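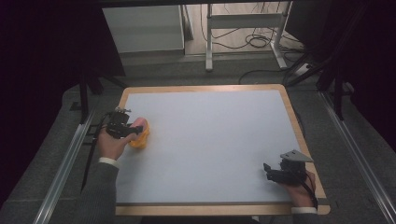 3.2 Sorting and storage of household textiles

The second part of the study looked at how people store clothing and linens between uses, and how long a given item stays out of use before it is washed, worn, or given away. Storage has received less attention than washing in the literature on textile life spans. Earlier surveys asked respondents to recall how many items they owned, and recall is known to be poor for things kept in closed spaces such as chests and upper shelves.

We recruited 33 households in the town of Westo and the neighboring district of Brokau. Each household agreed to a full inventory of one bedroom closet and one linen cupboard. The inventory was done by the residents themselves, using printed sheets on which each item was entered by type, main fiber, and the month in which it was last used. Residents who could not remember the month were asked to leave the box blank and were not pressed for a guess. In total the sheets listed 3647 items.

Figure 4. A bordered work table with a pale blue-gray surface. A rounded orange-yellow object is held near the left edge.

Items were grouped into four classes: everyday clothing, seasonal clothing, bed and table linens, and items kept for occasions. The last class caused some trouble. Several households entered the same kind of garment, usually a dark jacket or a formal dress, as seasonal in one place and as occasional in another. We kept the residents' own labels where they were consistent within a household and recoded the rest by hand. The recoding was done twice, by two members of the team working separately, and the cases where they differed were settled by discussion.

Folded storage was the most common method for linens in both places. For clothing the picture was mixed. Households in Brokau live mostly in older buildings with shallow closets, and they hung fewer garments and folded more. In Westo, where many apartments have built-in closets, hanging was the usual method even for knitwear, although care labels often advise against it. Residents who hung knitwear mentioned stretching at the shoulders but did not see it as a reason to discard the item.

The blank boxes turned out to be informative. They were more frequent for items on upper shelves and at the back of deep cupboards than for items at eye level. This agrees with the pattern reported in the Multuvex pilot, in which residents forgot whole shelves until they were asked to empty them. We did not find the same effect for drawers – most residents could describe the contents of a drawer fairly well before opening it.

A follow-up sheet was sent out in June. It asked whether any listed items had left the home and, if so, by what route. Of the original households, 17 returned it. Their answers suggest that doing the inventory had an effect of its own, as several residents wrote that they had given away linens they had not known they still owned. We therefore treat the follow-up data with caution and do not use them in the estimates of storage time in Section 4.

Two limits of the method should be noted. Items in the wash on the day of the inventory were missed unless the resident thought to add them, and shared storage – hallway closets, attics, boxes in the basement – was left out entirely. Both are likely to affect families with children more than single residents. The Rawashdeh scale, which adjusts for household size, was applied to the closet counts but not to the linen counts, where it has not been tested.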